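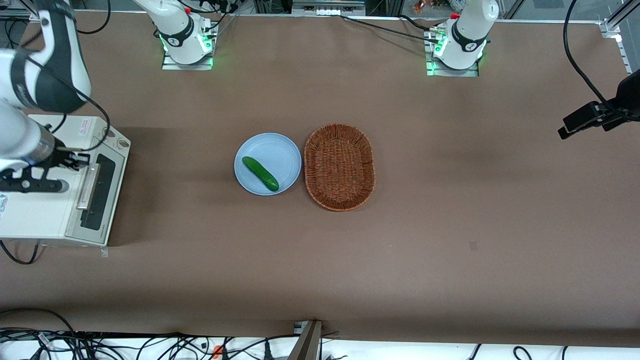

Cucumber on the plate, basket beside it, both arms powered at their bases.

Drurar tabletop set: house rules and data card

Hello! I'm Amarachi, and I look after this set along with Musa Tijani. It holds 483 episodes of a two-armed setup moving food and small kitchen things between plates, baskets and the like. The card is mostly about how we expect people to record, as that's what I get asked about most (and what I moan about most).

Before you record

Put the plate and basket down within reach of both arms and leave the rest of the brown surface clear. Check that the grippers are open. If there's an appliance on the table, park the nearest gripper well above it — Musa wants a full hand's height and I've stopped arguing.

Cables: keep them off the top wherever you can. On the lower shelf I'm not fussy, but do give them a look before the first run of the day.

While you record

One person drives, one person stands by the stop button. No reaching in while the base lights are on, even if the cucumber rolls. Stop, then reach. An episode that gets stopped still gets saved, marked "halted"; there are 32 of those and I'd love people to use them!

Naming

Object first, then where it goes, then the run number: cucumber_basket_9, say. Please don't invent your own. I spent most of April renaming Travier's files.

Known gaps

66 episodes have no written task line. The Adjei split has them all filled in, the Hirkolon split doesn't yet.

Last edited September 7, 2019. Send fixes to me or Musa, either of us can merge.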